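The Cakwood Coat

The listing said the coat was boiled wool, fully lined, and would keep its shape for life. Domenica read it twice and believed the part about the lining.

"Two hundred for a coat," she said. "From a shop called Cakwood."

"It was four hundred in March," said Kevin.

"Was it? Or did they write four hundred and cross it out?"

He turned the laptop away from her a little and scrolled down to the reviews. There were six of them — all five stars, all with the same spelling of "gorgous".

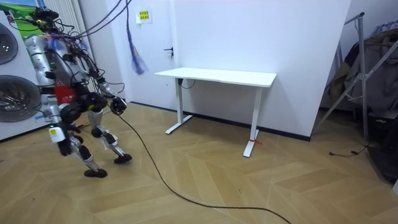

He ordered it anyway, in charcoal, size large. It came in a bag so small that Domenica weighed it in one hand before she let him have the scissors.

The horn buttons were plastic. The wool had a shine to it. Kevin put it on and stood in the hall with his arms held slightly out from his sides, as the sleeves seemed to want.

"It's warm," he said.

"You're standing by the radiator."

He moved towards the door and did up the top button, which came off in his fingers.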